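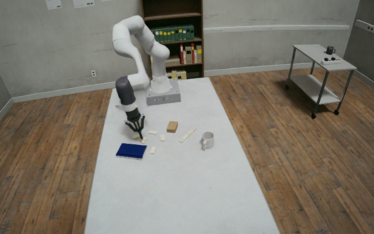 Filed under: Bench Notes, Manipulation
2 min read

Clearing a table is the chore I keep coming back to when people ask if robots are ready for housework. It has no stairs, no pets and no water. Seul-gi Oh and I ran it in simulation through February with one fixed arm and a gripper: small blocks, a closed book, a mug.

We logged 158 attempts at picking a single block. The policy, which we call Nira, completed 84. Most of the failures were in the last bit of travel, where a small error in fingertip height means pressing on the block or closing on air. Blocks lying near one another did worse than blocks on their own. 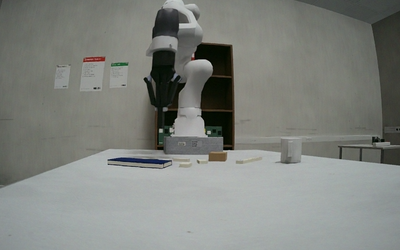 The book is a different problem. A closed hardcover lying flat gives the fingers very little to get under. Radu Iordache suggested sliding it to the table edge and grasping the overhang, and that worked in 2 of 33 tries. The mug is easier if you accept any grasp, and harder if it has to be by the handle.

Simulated friction is also kinder than the real thing, so I would expect lower numbers on hardware. My answer on chores is still no for general tidying. For one known part on one known surface, a shop could use this with a person nearby to reset it.

Next I want to rerun the book with a softer contact model.

Recent posts
Contact models, compared badly
Seok gripper: calibration notes
What Kanska changed in the planner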